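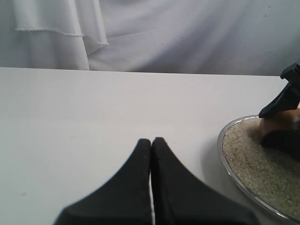
Recording a rice scooping set at home

So you've got your arm bolted down and you want it to learn to scoop. Great! I've recorded 201 runs of this task for my Vemora project, and these are the habits I'd pass on.

Start plain. I use a white table and a white cloth behind it, so the colours that matter stand out (iron the cloth if you're keener than me). Check both views, wrist and overhead, before you hit record.

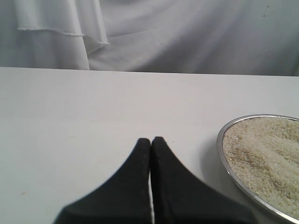
Next, pick a home pose and go back to it every single time, fingers closed. My first 116 runs started from wherever I'd left the arm, and the training was a mess.

Now change one thing at a time. Shift the bowl a bit, do a few runs, then try a different container, a cup for instance.

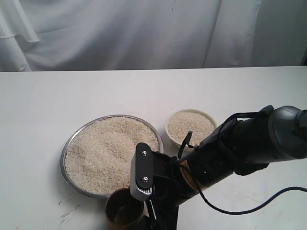

Rice goes everywhere, by the way. Level off the big dish between runs, but not perfectly, as you want some lumpy starts in there too.

When you're driving the scoop, go slower than feels natural and pause for 2 seconds once it's in the grain. 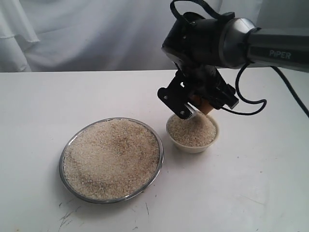 Keep the fumbles where you recovered, and bin the ones where you gave up. I label mine in Wivow right after each batch of 3, while I still remember what went wrong.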